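I read the whole consent notice, and I'd like my evening back

Hestumetti updated its privacy terms in February and sent me an email saying it was "making things clearer". I've had a note-taking account with them for years, so I made a pot of tea and read the lot. The list of partners who may receive my data came to 1,279 names. The old list, which I'd saved as a PDF because I'm like that, had 1,216.

So clearer means longer. Fine.

What bothers me more is the phrase "legitimate interest". You can switch off consent with one button, and I did. But legitimate interest sits on a second screen, behind a grey link, already ticked, and you have to go in and object to each partner separately. I gave up after 40. I doubt anyone at the company has ever got further than that. 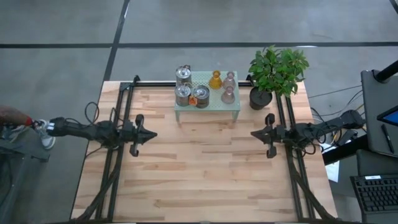 I wrote to their support address and asked what interest a firm called Lorurard has in my shopping lists. The answer came at 3 in the morning, which makes me doubt a person wrote it, and said my privacy was very important to them. It also said Lorurard "supports measurement". Measurement of what? I asked again and got the same paragraph with my name spelt right this time.

People tell me the law has this covered. Maybe it does on paper. I've put in a complaint to a regulator before, over a different app, and got a reference number and then a letter thanking me for my patience. The app was still doing the same thing when the letter arrived. 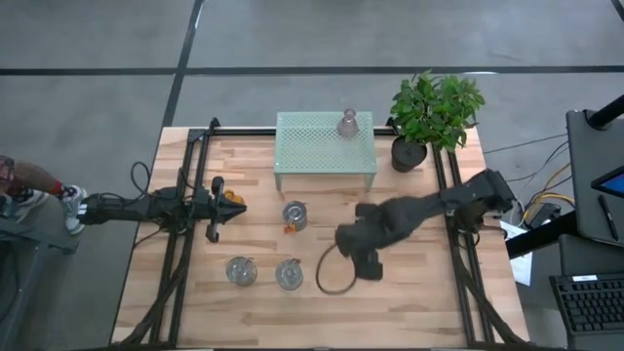

Orange object beside the gripper on the left.

The usual advice is to move to somebody nicer. I tried Ornard, whose front page says "we never sell your data" in enormous type. Their terms say they may share it with affiliates "in exchange for services". I'm no lawyer, but swapping a thing for something of value sounds a lot like selling it to me. Thân was better, I'll give them that: a short policy and a delete button I could find. Then again, they're small, and small companies get bought, and the policy says my data goes along with the furniture if that happens.
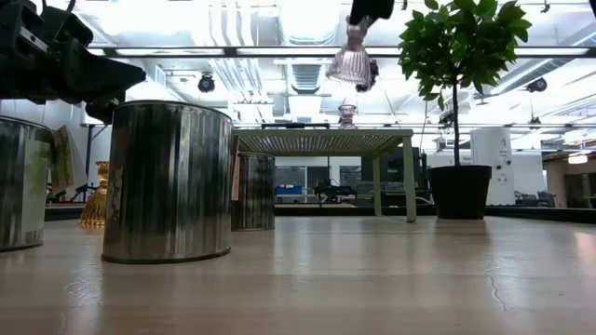 Lợi Khổng wrote in after my last post to say I'm being unfair, that most of those partners never receive anything at all and the long list is only there to keep the lawyers happy. Could be. In that case, take them off the list.

I'm not asking for much. Put "refuse everything" on the first screen, the same size and colour as "accept everything", and have it mean everything.
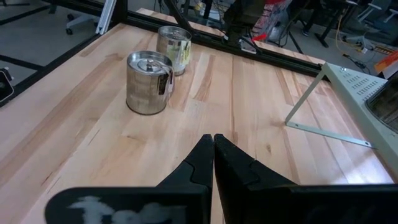 For now I've exported my notes and gone back to a folder of text files on my own machine. Searching it is slow and it won't sync with my phone. My Hestumetti account is "scheduled for deletion", with no date given, and I've asked them for one.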